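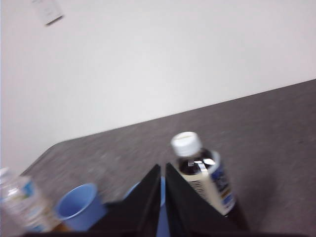

Bottled tea service is the serving of ready-made tea from plastic bottles into small cups, usually with a tray, at a desk, a meeting table or a reception counter. It is common in offices and waiting rooms where there is no kitchen near. The tea is bought already brewed, most often without sugar, and it is drunk cold or at room temperature.

Teas

The teas offered are mostly green tea, jasmine tea, oolong and blends of these. Jasmine oolong is pale gold in the glass, while a more roasted oolong is reddish brown. It is usual to put one light and one dark tea on the table, so that the guest can choose. An opened bottle is closed again with its screw cap and kept in the refrigerator, and it should be finished within 2 days.

Cups and tray

The cups are light, without a handle, and narrower at the base than at the rim. Fine ribs on the outer wall give a better hold for the fingers. A tray with a raised rim keeps drops away from the table. In most places the cups are set on the tray before the guests come in, upright and with a space between them, and the bottles stand beside the tray and not on it - a tall bottle can fall when the tray is lifted.
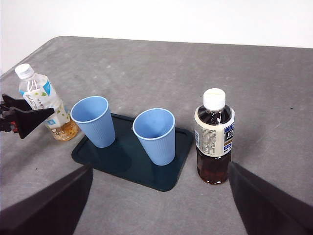
Dulce Becerra objects to this last rule and holds that the bottle belongs on the tray, between the cups, as long as the tray is carried with two hands. In her opinion a guest should receive everything in one movement. Both customs are found, sometimes in the same building.

Pouring

The cup stays on the tray during the pouring. The bottle is held low on the body, with the label toward the guest, and the cup is filled to a little more than half. At the Leiva guest house the house rule is 60 milliliters for the first cup, and a second one is offered after 10 minutes. The light tea is poured first if the same cup will be used for both.
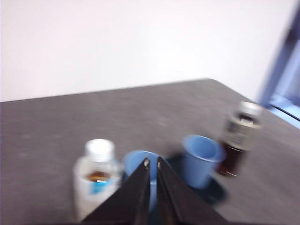

Bottle with a white screw cap, standing on a gray table.

After the service the cups are collected on the same tray. The bottles are emptied and rinsed, and where the local rules ask for it, the caps and labels are taken off before recycling. 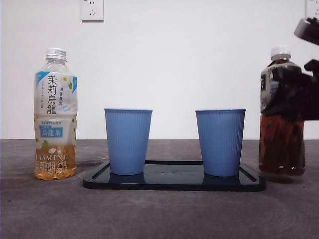
Regional habits

In Sokdale the tea is poured by the youngest person at the table. In Nalteo each guest pours for the neighbor and never for himself, and an empty cup is understood as a request for more. The town of Itow holds a tea week in October, and in one recent year 43 shops put a tray and cups by the door for their customers.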